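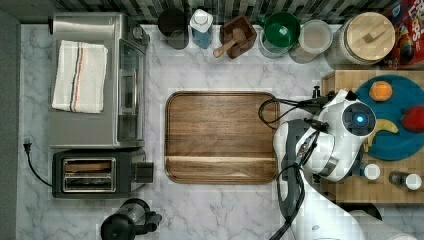

How much electricity does a shared student kitchen use when no one is cooking?
In the Weltholm residence the idle load came to 4 percent of the kitchen total over the July test period.

Method

One plug-in meter was fitted per outlet in the second-floor kitchen. Readings were logged at 7 a.m. and again at 11 p.m. The refrigerator was metered separately and is left out of the idle figure. Residents kept a paper sheet of meals, 152 entries in all. Entries without a time were dropped.

Results

Total use was 437 kWh, refrigerator included. Short peaks of up to 2000 W occurred before morning classes, mostly from kettles. Evening use was flatter and lasted longer. Cold breakfasts were entered on the sheet but excluded from the cooking load. 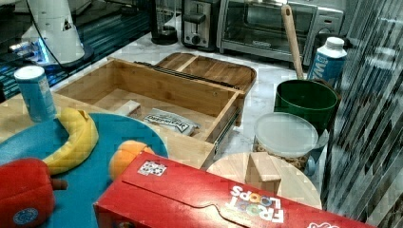
Figure 2. Cereal box and plate.

The Koline meter on the window outlet lost its log twice. Those intervals were filled with the mean of the adjacent readings, which probably understates the peaks.

Nneka Adeleke, Ditte Þrastardóttir

Comments (2)

Michalski: Did you check the meters against each other before you started?

Nneka Adeleke: We did, with the same kettle on every one. Table is in the appendix.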